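The Long Wait at the Lakine Courthouse

Rokeya Seneviratne has been a public defender in Lakine for years now, and she still gets there before the doors open – coffee in one hand, 95 open files somewhere in the other.
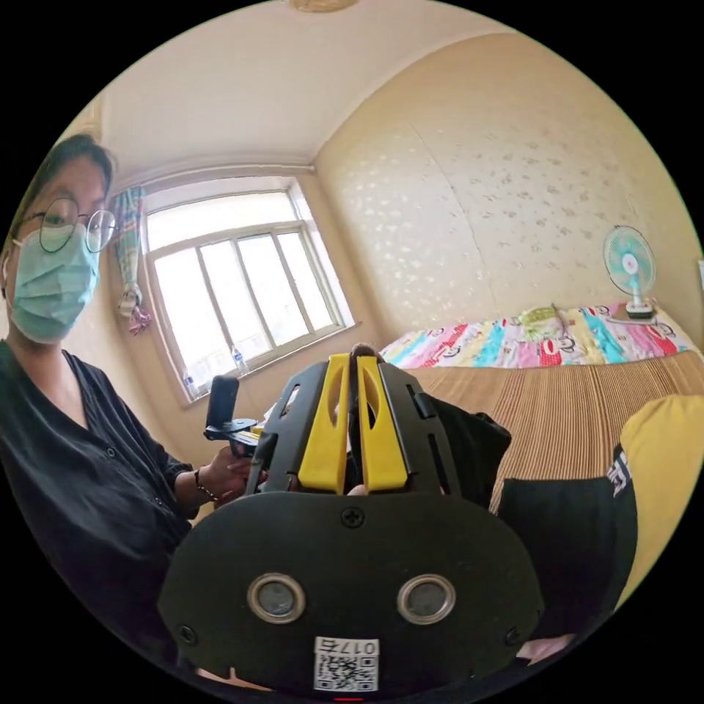 A Backlog With Names

Most are small theft cases, some of them older than her youngest client's baby. She calls every family herself, usually after supper, and she does like to talk!

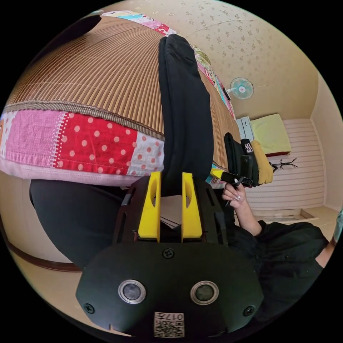 Black gripper with two yellow fingers.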